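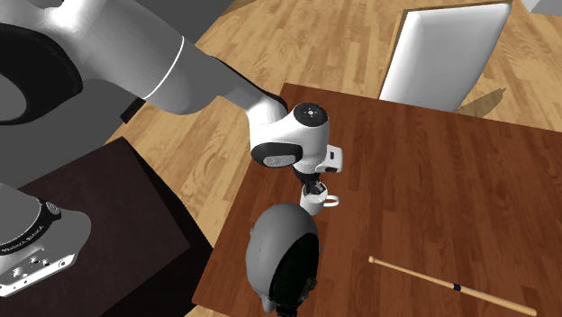
Ikley Teach
Remote demonstration kit for single-arm setups, real or simulated

Some tasks are easy to do and miserable to write down. Try listing the exact wrist angles for lifting a mug by its rim and carrying it over a motorcycle-sized obstacle course of household junk. Now try it again with the mug six inches to the left. Ikley Teach lets you skip the list. You hold a handle, you move your hand, the arm moves with you, and the software keeps the whole performance, including the part where you changed your mind.

What's in the box

One Surnitz hand controller with a trigger for the gripper. One foot pedal (hold to drive, lift to freeze). USB receiver, two-meter cable, wall bracket, four screws. The screws fit the bracket. We checked, after June.

Practice where nothing breaks

Every kit includes Garnico, our simulated room. It loads with an arm on a stand, a wooden table and a drawer of props that includes a white mug, a gray helmet and a baseball-ish bat nobody has ever managed to pick up gracefully on the first try. Pick up the mug and hold it over the helmet for as long as you like. Drop it, press Reset, and it's back on the table with no hard feelings. The helmet can be set right on the table edge, where it makes a fine test of how closely you watch your elbow clearance.

Props, table height and arm position can all be changed from the Room menu. Lighting too, though people mostly use that one to procrastinate.

Showing a task

1. Press Record, then the pedal. Nothing is saved until both are down.
2. Do the task at a speed you'd be happy to see repeated. The arm has no idea you were in a hurry for lunch.
3. Release the pedal to pause and reposition your hand. Pauses are trimmed on export.
4. Mark the take Keep or Bin. Binned takes stay in the folder until you empty it, in case you were too hard on yourself.

If you'd sooner push the arm around directly, hand-guiding mode records joint positions with the controller switched off. It works on physical arms only, for reasons that become clear when you try to grab your monitor.

Specifications

Storage: 3,000 takes per project
Maximum take length: 300 seconds
Controller weight: 697 grams with strap
Export: joint positions, gripper state, camera views, operator notes
Camera views: fixed, overhead or over the shoulder
Power: USB-C

Price

Full kit 998 dollars. Garnico by itself is a free download, with the mouse standing in for the controller – usable, in the way that soup is usable with a fork.

Support

Setup questions go to Hanan Daher, who wrote the manual and would like you to try page two before calling. Phones are open every Tuesday until 4 p.m. Email gets answered the rest of the week.

Also in this range: Conceição grip sleeve, spare pedal, long cable.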